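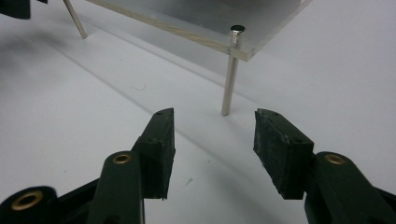
手持ちグリッパーキット「Lui」導入検討 打合せ議事録

日時:2023年8月16日 午後
場所:Flidosach 試験室および隣の会議卓
出席:Ute Haberkorn(議長、試験室)、Abena Sarpong(データ担当)、購買担当、機構設計担当、記録係
欠席:安全衛生担当(書面で意見提出あり)
配布資料:Vernasard社見積書、試用記録一覧、消耗部品の価格表

1.前回議事録の確認
6月の議事録について、Sarpongより訂正の申し出があった。試用機の返却期限は「貸出開始から」ではなく「検収完了から」数える。訂正のうえ承認。
前回の宿題のうち、作業台の照明の見直しは完了。卓上の備品置き場の整理は未完了のため継続とする。

2.試用結果の報告(Sarpong)
試用機で収録した動作は837件。対象は、透明板の台の周辺での物の受け渡し、小箱の移動、細い部品のつまみ上げの各作業である。収録はすべて白い天板の作業台で行った。
このうち透明アクリルの台を使う作業は、他の作業に比べて取り直しが多かった。板の縁は見えても面の位置がつかみにくく、操作者が指先を板に当ててしまう例が目立つ。金属の脚の間に指を入れる動作も同様で、慣れるまで時間がかかる。
機構設計担当から、取り直しは操作者の問題か、指の開き幅の問題かとの質問があった。Sarpongの回答は、両方あると思うが、記録には区別を残していないため断定できない、というもの。次回の収録から理由欄を設ける。
Haberkornから、白い天板では光の具合によって影が筋状に出るため、映像を使う側に支障がないかとの確認があった。Sarpongは、影が出ている記録も除外せずに残しており、現時点で苦情は受けていないと回答した。天板にほこりや繊維くずが残ったままの記録もある。清掃の手順は決めていなかった。

3.本体の状態と保守
機構設計担当が試用後の状態を報告した。リンク部の軸にがたつきは感じられない。開閉の引っかかりもない。ただし専用の測定はしておらず、手で動かした範囲の所見である。
ゴムパッドには擦れがあり、左右で程度に差がある。Vernasard社の説明書では、開閉2,000回ごとにパッドの点検を行うよう求めている。試用機には回数を数える機能がなく、当方でも記録を付けていなかったため、点検時期に達しているかどうかは判断できなかった。
パッドの交換方法について議論した。ねじを外して取り替える方式で、試験室内で対応できる。購買担当によると、パッドは左右一組での販売となり、片側だけの注文は受け付けないとのこと。Haberkornはこの点に不満を述べ、メーカーに再度問い合わせるよう求めた。
樹脂のアームについては、予備部品の在庫がメーカーのWurkow倉庫にある。通常納期は8営業日。国内に在庫を置く予定はないと聞いている。

4.見積内容の検討(購買担当)
見積は本体一式、予備パッド、収納ケース、初回講習からなる。収録ソフトウェアの利用権は12か月分が含まれ、その後は更新契約が必要になる。更新料は見積書に記載がない。
Haberkornより、更新料が分からないまま発注するのは避けたいとの意見。購買担当も同意見で、書面での回答を求めることとした。
Sarpongは、ソフトウェアの更新を見送った場合に収録済みのデータを読み出せるかどうかを確認したいと述べた。営業担当からは口頭で「読み出せる」と聞いているが、契約書案に該当する条文が見つからない。
初回講習については、試用期間中に操作者が一通り覚えたため、不要ではないかとの意見が機構設計担当から出た。講習を外した場合の金額を出してもらう。
他社品との比較を求める声もあったが、6月の打合せで候補を絞り込んだ経緯があり、今回は蒸し返さないこととした。

5.安全衛生担当からの書面意見
読み上げのうえ、次のとおり扱う。
・リンク部に指を挟むおそれがあるため、受け渡しの際は指を閉じた状態にすること。手順書に追記する。
・長時間の手持ち作業では手首に負担がかかる。連続作業の上限を決めること。上限の値はSarpongが操作者から聞き取り、案を作る。
・アクリル板の切断面で手を切らないよう、角の処理を確認すること。機構設計担当が現物を確認する。

6.その他
使用していないグリッパー部品が作業台の隅に置かれたままになりやすいとの指摘があった。収録を始める前に台の上を確認する項目を、開始時の点検表に加える。
点検表の様式はSarpongの案をもとにする。紙で運用し、電子化は見送る。
試用機を購入機として引き取れるかとの質問に対し、購買担当は、値引きの対象になる可能性はあるが、パッドの状態を踏まえて判断したいと答えた。

7.決定事項
・Luiの導入は進める方向とし、更新料とデータ読み出しに関する書面回答を受け取るまで発注は保留する。
・予備パッドは見積の数量のまま注文に含める。
・アクリルの台を使う作業は継続する。取り直しの理由を記録する。
・開閉回数は当面、収録件数から推計し、点検の目安とする。

8.宿題
Haberkorn:試用機の返却延長についてVernasard社と調整。
Sarpong:理由欄の追加、点検表の改訂、連続作業の上限案、清掃手順の案。
購買担当:更新料、データの読み出し、パッドの片側販売、講習を外した金額の問い合わせ。
機構設計担当:アクリル板の角の確認、手順書への追記。パッドの擦れを写真で残し、次回持参。
記録係:安全衛生担当へ本議事録を送付し、意見の扱いに異議がないか確認。

次回は書面回答の到着後に日程を調整する。回答が遅れる場合は、返却延長の件だけを先にメールで協議する。

以上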